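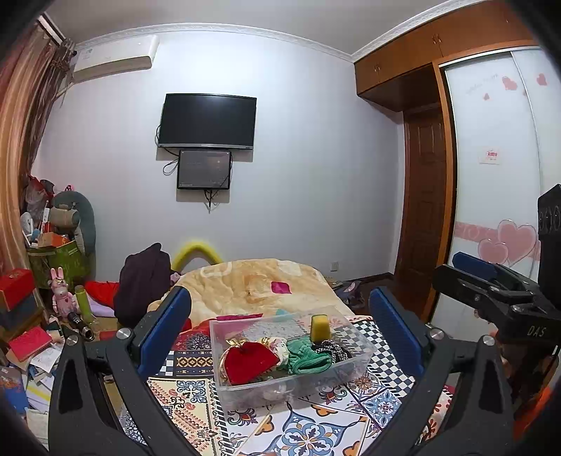

Chapter 2
Where Does Your Money Go?

I kept my first budget on the back of a Fang cereal box, and I'm still a little proud of it! It had rent, bus fare, food and a line that just said "stuff." Guess which line ate my paycheck.

I was living in Vostomia then, bringing home $2,000 a month, and I'd have sworn to you that I never bought anything. Then one March I saved every receipt (in a shoebox, very glamorous) and there it all was. Coffee. Hair ties. A little drawstring bag to put other little things in. One $10 treat a week comes to 52 treats a year, or $520, and I had several of those habits going at once.

In this chapter we'll sort spending into two kinds, fixed and variable. Fixed costs stay the same from month to month, like rent. Variable costs move around, and they're where most of us get surprised. Before you read on, grab a piece of paper and write down everything you bought yesterday, even the gum.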